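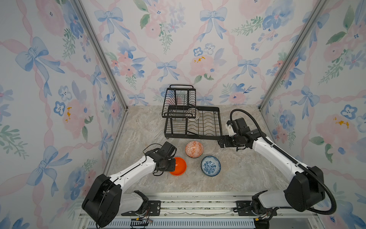
Figure 2. Bowl task in the Hatside cell: the left gripper holds the rim of the orange bowl.

3.2 Workshop build

The cell was built in the shared workshop at Henholm by the second author and Barrett Kowalczyk. Both arms are bolted to one aluminum rail through separate mounting plates, so that one arm can be taken off for repair and the other keeps its calibration. The walls carry a patterned wallpaper, which we bought in a local shop. For the bowl task we use a two-tier wire dish rack and bowls of different colors. We recorded 400 episodes with this layout. In 20 of them the cable of the right arm touched the rack, and these were removed from the training set. The rack was not fixed to the floor, and its position was changed by hand between episodes.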